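What Does an Attorney General Do? 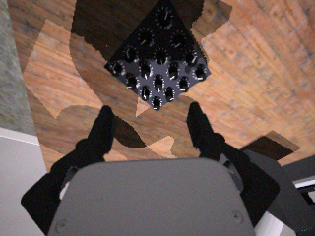
A government has to follow the law, the same as you and your family do. But laws can be long and hard to read, and the people who run a government are often not lawyers. They need someone who can tell them what the law says, and who can go to court when there is a legal problem. In the United States, that person is called the attorney general.

An attorney is another word for a lawyer. General does not mean a general in the army. It is an old way of saying that this lawyer's work covers everything. Most lawyers work for one person or one company at a time. The attorney general works for the whole country or the whole state.

If you want to talk about more than one, the correct words are "attorneys general." The "s" goes on the end of "attorney."

Two kinds of attorney general

The first kind is the Attorney General of the United States. There is only one. This person runs the Department of Justice, a very large office in Washington, D.C. The FBI is part of the Department of Justice, and so are the federal prisons. The word "federal" means it has to do with the whole country.

The second kind is a state attorney general. Every state has one. A state attorney general deals with the laws of that state. If a company breaks a state law in Ohio, the attorney general of Ohio may take the company to court. The attorney general of Texas would have no say in it unless people in Texas were harmed too.

How does a person get the job?

For the country, the president picks someone. This is called a nomination. The Senate then holds meetings, called hearings, where senators ask the person questions. They might ask about jobs the person has had, or about how he or she would handle a certain problem. After the hearings the Senate votes. If more senators vote yes than no, the person is confirmed and can start work.

The attorney general is part of the president's Cabinet. The Cabinet is a group of people who lead the big departments and give the president advice. The president can also fire the attorney general.

In most states it works another way. The voters choose the attorney general in an election, the same way they choose a governor. In a few states the governor or the lawmakers do the choosing.

What does the attorney general do all day?

A lot of the work is reading, writing and meetings. The attorney general has many lawyers working in the office, and most of them do the court work. The attorney general decides which problems the office should spend its time on.

Let's follow one case from start to finish. Our state is called Montes, and its attorney general is Bonifacio Lorente.

A company called Zendance sells scooters. In its ads it says that every scooter comes with a helmet. People in the town of Nundbridge order scooters and pay for them, but the boxes come with no helmet inside. When they call Zendance to complain, the company does not call back.

One of the buyers fills out a complaint form and sends it to Mr. Lorente's office. Other people send forms too. By May the office has 34 complaints, and they all say the same thing.

Now the office starts an investigation. That means it looks for facts. Lawyers read the ads. They ask Zendance for its records. They talk to the people who bought scooters. They also listen to what the company has to say, in case there has been a mistake.

The records show that Zendance sold 500 scooters in Montes and never bought any helmets to go with them. Mr. Lorente's office writes to the company and says this breaks the state law about honest advertising. There are 2 things that can happen next. The company can agree to fix the problem, or the office can sue. To sue means to ask a court to decide.

Zendance agrees to fix it. Each buyer gets a helmet or some money back, and the company has to change its ads. An agreement like this is called a settlement. There is no trial, but a judge may have to look at the settlement and approve it.

Can the attorney general put people in jail?

No. Only a court can do that. Lawyers from the office can charge a person with a crime, which means they say in court papers that the person broke a certain law. Then they have to prove it. The person has a lawyer too, and a jury or a judge listens to both sides.

In most states, everyday crimes such as a stolen car are handled by a local lawyer called a district attorney or a county prosecutor. The state attorney general may help when a case is very large or happens in many counties.

Does the attorney general work for the president or for the people?

People have argued over this for a long time. The president picks the attorney general of the United States, and the two of them often agree about what the government should do. But the attorney general also takes an oath, a serious promise, to support the Constitution.

Sometimes a case involves a person the attorney general knows well, or something the attorney general worked on before. Then it might be hard to be fair. The attorney general can step away from that case and let someone else make the decisions. This is called recusal. You may hear a news reporter say that an official "recused himself" or "recused herself."

Words to know

Attorney: a lawyer.
Cabinet: the leaders of the big departments, who advise the president.
Investigation: a careful search for facts.
Nomination: picking a person for a job that others must approve.
Recusal: stepping away from a case in order to be fair.
Settlement: an agreement that ends a case without a trial.
Sue: to ask a court to settle a problem with a person or company.

Something to try

Find out who the attorney general of your state is. Ask an adult to help you look at the office's website. Many of them have a page that shows how to send in a complaint, and some have a page for students.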